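Ironing without tears (or scorch marks)

Posted Friday, August 21, 2026 in Laundry

I ironed nothing at all between leaving home and buying my first set of curtains, and I can report that the world kept turning. Then came linen. Linen looks like an unmade bed until you deal with it, and you can't deal with it on a folded towel on the bedroom floor, whatever the student in you believes.

Start damp. If the cloth has already dried to cardboard, spray it, roll it up like a Swiss roll and leave it for 70 minutes in a plastic bag. Go and have lunch.

Set the iron by the fussiest fibre on the label. A shirt that is 96 per cent cotton and 4 per cent something stretchy should be treated as though it were all something stretchy. I learned this on a good shirt, which now cleans the bike.

Big flat things are easier on a table. Put down an old blanket, then a plain cotton sheet pulled tight, and keep the varnish out of it altogether. 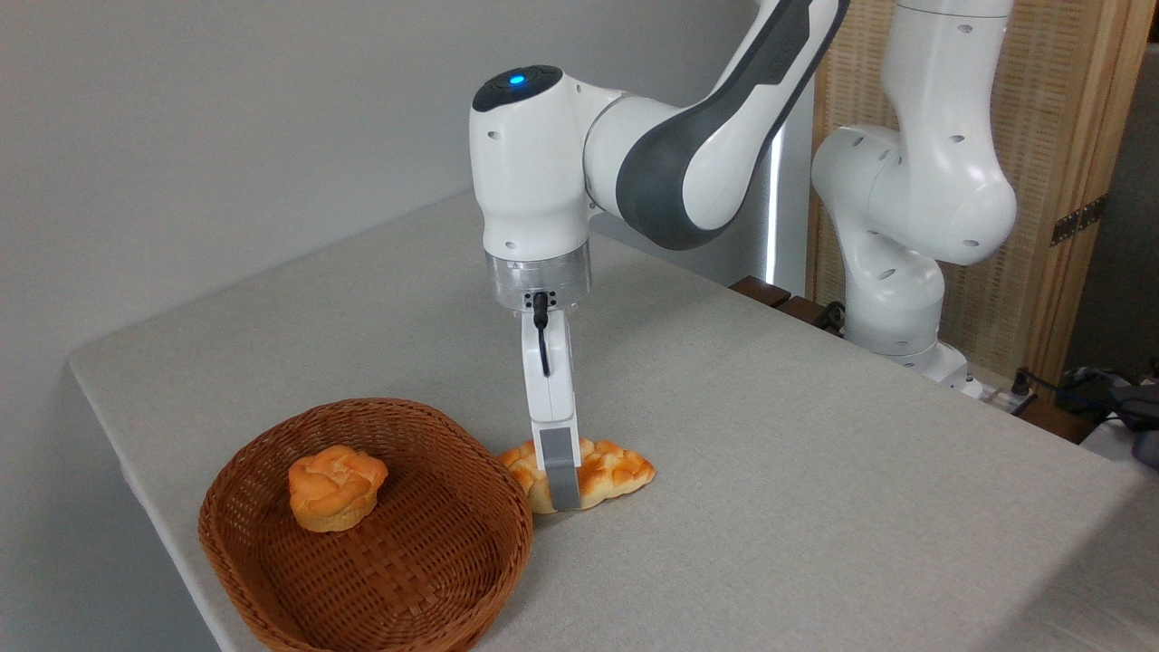 A light grey cloth over the table.

Press from the middle outwards and lift the iron between strokes – shoving it about only stretches the hem into a wave. Embroidery goes face down on a towel. Dark colours get done inside out, unless you like a shine on the seat of your trousers.

For limescale, I run the Ondis descaler through my elderly Morno every December, over the sink, window open. The first puff comes out brown. Wipe the plate before it goes anywhere near anything white.

Tea towels I fold and sit on.

Filed under: Laundry, Linen, Lost Causes
Next: Getting candle wax out of a tablecloth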